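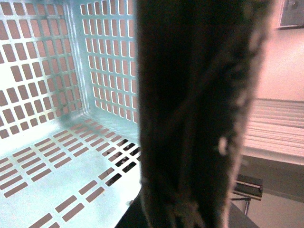

Perforated plastic basket, seen from above.

Produce Orders and Pickup: Frequently Asked Questions

These answers apply to the Virgate store in Stikville. Orders placed through the Kjærgaard counter follow separate terms, posted at that counter.

How late can I change an order?
Changes are accepted until 9 p.m. on the evening before pickup. After that the order is locked and goes to the picking list. A locked order can still be canceled in full, but single lines cannot be edited.

Why is the final price different from the price at checkout?
Loose produce is sold by weight. Checkout shows an estimate based on an average weight per piece, and the final charge is based on the scale reading at packing. If the final charge is higher than the estimate by more than 10 percent, the order is put on hold until you confirm it.

Can I ask for fruit at a certain stage of ripeness?
Yes, for mangoes, avocados, pears, bananas and plums. Choose "firm," "ready in two days" or "ready now" on the product line. If you leave the field blank, the picker will choose firm. Skin color is not used to grade mangoes, as it depends on the variety more than on ripeness. Pickers go by feel at the stem end.
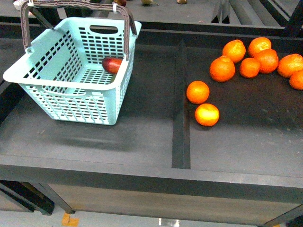
Kaja Mockus wrote in to ask whether "ready now" means the same day or the day of delivery to the store. It means the day of your pickup slot. Fruit graded this way should be eaten within 24 hours or moved to the refrigerator.

What happens if an item is out of stock?
The default is no substitution, and the line is dropped from the bill. You can turn on substitutions under Account, then Order Settings. A substitute is always charged at the lower of the two prices. Organic lines are replaced only with other organic lines.

How do points work?
You earn one point for each full dollar spent on produce. At 1000 points the account gets a $10 credit, and at 4000 points a $45 credit. Points are not earned on gift cards or deposits - this includes bottle deposits. Points expire in December of the year after they were earned.
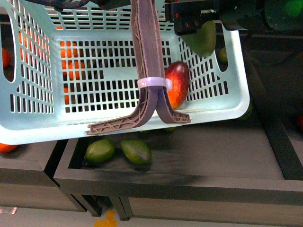

My points vanished when I switched to a new email address, one customer reported, and the old login no longer works. Changing the address inside the account keeps the balance. Opening a second account does not, and the two have to be merged by the service desk. Bring a receipt from the old account.

Which bags do you use?
Loose items go in paper. Leafy greens and berries go in Sustex film, a compostable wrap accepted in the Stikville green bin. Do not put it in with plastic recycling.

How should I store mixed fruit at home?
Keep apples apart from anything you don't want to ripen quickly. Apples give off ethylene, a gas that speeds ripening in mangoes, pears and bananas.

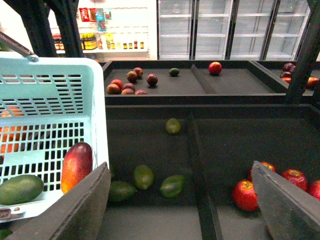
Unripe mangoes do best at room temperature, out of direct sun. Once soft, they keep for up to five days in the refrigerator. Citrus gives off little ethylene and can share a drawer with most other fruit.

How do I report a bad item?
Use the form on the order page within two days of pickup and attach a photo. For mailed claims, write to Virgate Produce Desk, P.O. Box 2142, Stikville. Mailed claims are paid as store credit only.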